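Bin picking, identical small cartons: wrist camera only vs. wrist plus fixed

havcombe_lab
Posted 18 February 2022
We trained the Brerkura policy on 900 teleoperated picks of small servo cartons, with and without the fixed camera. Wrist-only came out ahead on grasp success. I did not expect that.

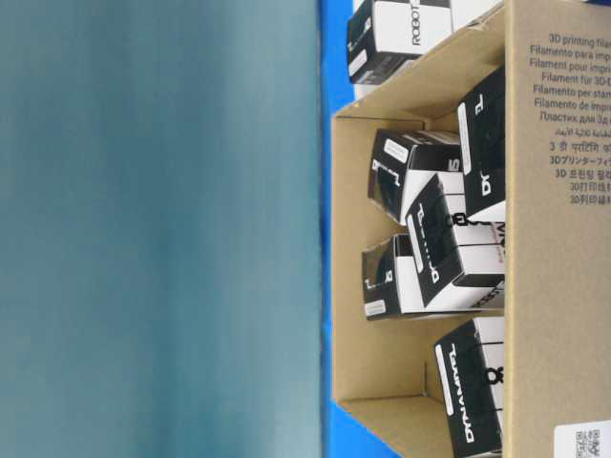

Fixed view, cartons in the source box.

grandutier
How was the split done? If both runs saw the same layouts at test time, I don't trust the gap.

havcombe_lab
Held-out layouts, 1026 trials per condition. Most wrist-only failures come during approach, when the view smears.

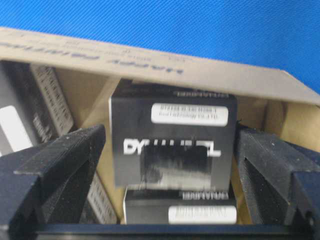

Wrist view over the source box, fingers open.

cortes_b
Then slow the approach. You are measuring shutter speed as much as policy.

havcombe_lab
Tried it. Slower approach helped both conditions and the gap stayed. Crowded layouts remain the hard case.
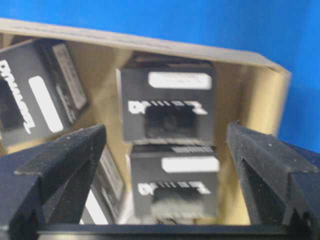
Does the policy get depth input?
It gets RGB and joint positions only. Depth was dropped after the first 2 runs.

grandutier
Still not convinced. Fixed cameras help with choosing a target — your metric only scores the grasp.

Brisa Zavala
Target choice should be scored separately, I agree with grandutier there. For the grasp itself, the wrist view carries what matters at closure. With the carton held level between the fingers, the label reads XL330-M288-T, so the same camera can also confirm the part number before release. I would log that as a third metric and rerun. 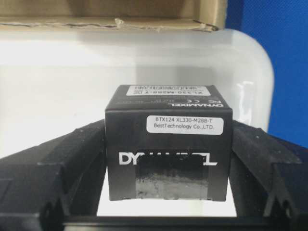
Placement error is the other number missing from this thread. A policy can grasp well and still release at a bad angle. In the last view the front of the carton is square to the camera and the white container is right behind it, so carton yaw could be estimated there without extra hardware. I have 2705 labeled frames from another setup if havcombe_lab wants a baseline.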